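Cómo preparar la casa (y prepararte tú) para los primeros días después de una rinoplastia

Cuando me operé la nariz llevaba meses leyendo sobre técnicas, cirujanos y resultados, y casi nada sobre lo que iba a necesitar al volver a casa. La primera noche mandé a mi hermana a la farmacia tres veces, la pobre, y la tercera fue por unas gasas que podría haber comprado con toda la calma del mundo la semana anterior. Así que he puesto por escrito lo que hago ahora cuando una amiga me pide ayuda (¡y ya van 6!). Si algo no coincide con la hoja que te dé tu cirujano, manda la hoja.

1. La semana de antes

Pide las instrucciones por escrito en la consulta previa y léelas en casa con un bolígrafo en la mano. Pregunta qué medicamentos debes suspender y cuándo, y no te olvides de mencionar las infusiones y los suplementos, que una no los cuenta como medicación y a veces importan. Si fumas, dilo también, aunque te dé apuro.

Deja comida hecha y congelada en raciones pequeñas: purés, cremas, arroz caldoso, compota. Masticar cansa más de lo que parece cuando respiras por la boca. Yo hice una crema de calabaza en cantidades absurdas y no me arrepiento de nada.
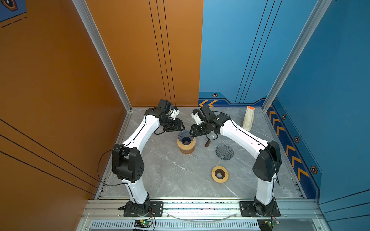 2. El rincón de descanso

Vas a dormir boca arriba y con la cabeza elevada, así que prueba la postura unas noches antes. A mí me fue bien con dos almohadas firmes y una toalla enrollada a cada lado para no girarme. Mi amiga Tuva Bråten prefirió el sillón reclinable y durmió como una reina.

Al alcance de la mano, sin tener que agacharte, coloca:

- Agua con pajita, si tu cirujano te la permite (a algunos no les gusta; pregúntalo).
- Bálsamo labial, muchísimo bálsamo labial.
- Gasas, pañuelos suaves y una bolsita para ir tirándolos.
- El cargador del móvil, con cable largo.
- Un cuaderno para apuntar la hora de cada medicamento.

Lo del cuaderno parece una manía de persona mayor, pero a las cuatro de la mañana no te vas a acordar de si tomaste la pastilla a las once o a las doce.

3. Ropa y aseo

Todo lo que te pongas tiene que abrirse por delante: camisas, pijamas de botones, una chaqueta de cremallera. Nada de jerséis de cuello estrecho mientras lleves la férula. Para lavarte el pelo, lo más cómodo es que alguien te lo lave con la cabeza hacia atrás, como en la peluquería. Anikó Lakatos, que se operó en junio con un calor tremendo, pidió cita en la peluquería de su barrio y dice que fue el mejor rato de toda la semana.

Las gafas merecen una conversación aparte con tu cirujano, porque no deben apoyarse en el puente hasta que él te lo indique.

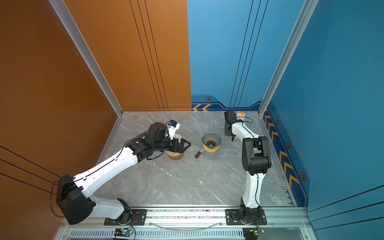 Y si usas lentillas, compra de sobra y pregunta qué día puedes volver a ponértelas. Mientras tanto, acércate la tele, sube el tamaño de letra del móvil y tira de audiolibros, que dan muchísima compañía.

4. Cuándo llamar a la clínica

Ten el teléfono de urgencias apuntado en papel y enséñaselo a quien te acompañe. Llama sin vergüenza si sangras mucho o el sangrado no cede, si tienes fiebre, si el dolor va a más en vez de calmarse o si algo te preocupa. Si te cuesta respirar de verdad o notas cambios en la vista, ve directamente a urgencias.

5. El espejo

Te verás hinchada, quizá con moratones, y la nariz tardará meses en asentarse. Yo me hice más de 300 fotos y lloré con unas cuantas. Guárdalas si quieres, pero procura no mirarlas de noche, cuando una está cansada y todo se ve peor. Y deja que te cuiden unos días, que ya habrá tiempo de volver a poner lavadoras.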